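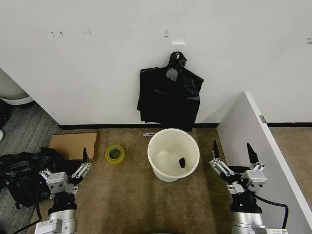
Section 3. Comparing finger sets on soft items

By now both arms are homed and you've run the wrist check from Section 2. Good - this is the fun part! Rigid blocks will tell you whether a gripper closes. Thin plastic bags tell you a lot more, and garbage bags are my favorite test item in the whole Clevatholm kit. They fold, they slide, they cling to the fingertips, and two finger sets that look equal on blocks can behave very differently here.

You will compare the Gristeo pointed fingers with the Makris flat pads. Run the pointed set first.

3.1 Setting up the floor area

1. Put the bucket on the carpet between the two arms, where both grippers can get to it without the elbows locking out.
2. Stick an adhesive hook on the wall above the bucket. Let the adhesive set for the time printed on its packaging.
3. Knot a black garbage bag at the top and hang it from the hook.
4. Leave a pile of loose bags on the floor to the left. Don't smooth them out, crumpled is what you want.
5. Open the Inda controller and load the profile "soft_low".
6. Check the head camera view. Bucket, hook and pile should all be visible with the arms in the ready pose.

Note: Black bags against black fingertips are hard to judge on a small monitor. Turn the exposure up one step before you start recording.

CAUTION: Keep the arm cables clear of the bags. A bag that wraps around a cable can pull on the connector when the wrist rotates.

3.2 Running the trials

1. From the ready pose, bring the left gripper down over the pile with the fingers open.
2. Close at low force until the plastic bunches between the tips.
3. Lift slowly, pause, and move over the bucket.
4. Open the gripper. If the bag stays stuck to a finger, log it as "cling" and free it with the other arm.
5. Repeat for 8 trials, then switch to the right arm and do the same with the hanging bag, taking hold just below the knot.
6. Return to the ready pose, press Hold, and change to the flat pads. Repeat steps 1 to 5.

CAUTION: Never change fingers with the controller in Run. Hold must be lit on both arms.

Note: If you get more than three slips in a row, stop and re-zero the gripper. Man-sik Hwang spotted this on the April build - the zero drifts a little after a finger change, and it makes a perfectly good finger set look terrible.

3.3 What to write down

For each trial, log the arm, the finger set, the item (pile or hook) and one result: held, slipped, cling or torn. Add a few words on how the grasp felt to drive. Those comments are so useful later!

Go on to Section 4 for wrist camera alignment.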